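Kitchen and Workshop Tips: What a Two-Armed Robot Taught Us About Bottles and Caps

Updated September 23, 2024

Most of the tips on this page come from readers. These come from the bench at Honum, where the Mover project has been teaching a pair of robot arms to do small household jobs: pick up a bottle, hold it, turn the cap, set it down, press a button when the job is finished. The team logged 3411 attempts between January and the end of summer and sorted every failed one by cause. A lot of what went wrong for the arms goes wrong for people too, especially people with sore hands or wet gloves.

Hold low, turn high

The best grip for the holding hand was on the lower third of the bottle, well under the shoulder. When the arms held a thin plastic bottle near the top, the wall gave way under the jaws and water came up as soon as the cap let go. Lower down, the molded rings stiffen the plastic and it takes a firmer squeeze. At home, do the same with any soft bottle: oil, dish soap, windshield washer fluid. Put your strong hand on the cap and the other one low.

Keep the bottle on the table

In the first round of trials the arms lifted the bottle and opened it in the air. In the second round it stayed on the table the whole time. Spills dropped from 32 in the first round to 5 in the second, with the same number of tries in each. The table takes the weight, so the holding hand only has to stop the bottle from spinning. This is worth remembering for big jugs and for paint cans as well.

Grip the cap by its ridges

Smooth finger pads slipped on caps far more often than ribbed ones. A strip of rubber shelf liner fixed most of it. If you keep a roll in the drawer, cut a square the size of your palm and leave it next to the bottle opener. A wide rubber band doubled around the cap works too, and so does a dry dish glove. Wipe the cap first - a greasy cap beats any gripping aid.

Small turns, then let go

The arms can't turn a cap all the way around in one move, and neither can you. The early program tried to twist as far as possible, and near the end of each twist the bottle leaned. Shorter turns with a fresh grip each time took longer but kept the bottle upright. For a stuck jar lid, try four or five short pulls before you reach for hot water.

Clear the far side

Reaching over one thing to get at another caused more knocked-over bottles than poor gripping did. The Palma group, who ran the same tests on their own bench, saw it as well. The fix they settled on was to do the near job first and move the near object out of the way before going for the one behind it. On a counter, put the tall things at the back and the things you press or switch at the front. If you can't, slide the tall one aside before you reach.

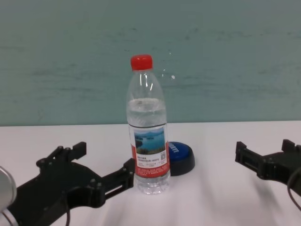
Bottle and blue button on the white table, with a gripper on either side.

Choose a plain work surface

The cameras on the arms found clear plastic hard to see against a busy background. They did better over a plain white top, and so will you if you are sorting small clear parts, drill bit sleeves or glass beads. Lay down a white sheet or a cut piece of shelf board. Light from overhead is fine for most jobs, but shiny tops throw glare, so shift the piece a little if you lose the edge of it.

Tie back your cords

Two trials in the log were thrown out when a cable snagged on the table edge. A loop of cord hanging under a tool will find a drawer handle sooner or later. Use a hook-and-loop strap close to the tool and leave enough slack for the full reach of your arm - check it with the tool unplugged.

What the arms still do badly

Crushed bottles, child-proof caps, and anything with a pull ring. The push-and-turn cap needs force in two directions at once, and the current program handles one at a time. For those caps at home, stand the bottle on a folded towel, press straight down with the heel of your hand, and turn from the elbow.

The next set of trials, at the Trurenero workshop, will cover jar lids and spray triggers. We will add tips from those to this page once the log has been sorted.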